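4.2 What changed for the room crew

The clearest finding from our time at Orkwood is that the work did not shrink so much as move. Before the trial, the six people on the room crew spent the first part of every shift resetting training rooms: chairs back in place, desks cleared, laundry sorted, floors checked. After the robots took over chair moving, the same people were still in the same rooms, but they were doing different things with their hands and, even more, with their eyes. We found this fascinating to watch, and much of it was missing from the planning papers we had been given.

Our shift logs cover 601 room resets, with the last entered on 01/09/2020. Janaína Leite coded each one for who touched what and in which order. Washington Xavier ran the interviews, most of them on the floor while a reset was under way. Figure 3 shows a reset at the Caldeira site. 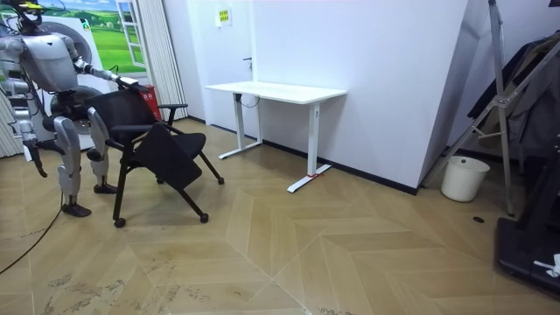 Figure 3. Chair handling by a humanoid robot during a room reset, Caldeira site.

Crew members soon built up a shared body of know-how about the robots, and they were proud of it. They talked about "reading the hand," meaning a quick look at where the gripper had landed before deciding to step in or stay back. A gripper resting on the top edge of a backrest, as in Figure 3, was read as a good sign by all six, while a grip on an armrest brought someone over at once. Casters came up again and again in the interviews, as did the cable trailing across the floor, which people learned to step over without looking down. One crew member told us she now lays out a room in her head "from the cable outward" — a way of planning that no training sheet had taught her.

This know-how traveled well. When two people moved over from the Dramance site in October, they picked it up in a few shifts by working next to the others. The Kenum scheduling tool, on the other hand, gave no room for it. Kenum logged a reset as either robot or human, and of the 100 resets we followed from start to finish, 50 were joint work that the tool had put down as robot only. The crew minded this a good deal. Their supervisors read the Kenum totals each week, and the careful watching, nudging and stepping in that made those resets possible did not appear in them.

We return to the question of credit in Section 5, where we compare the Kenum totals with our own coding.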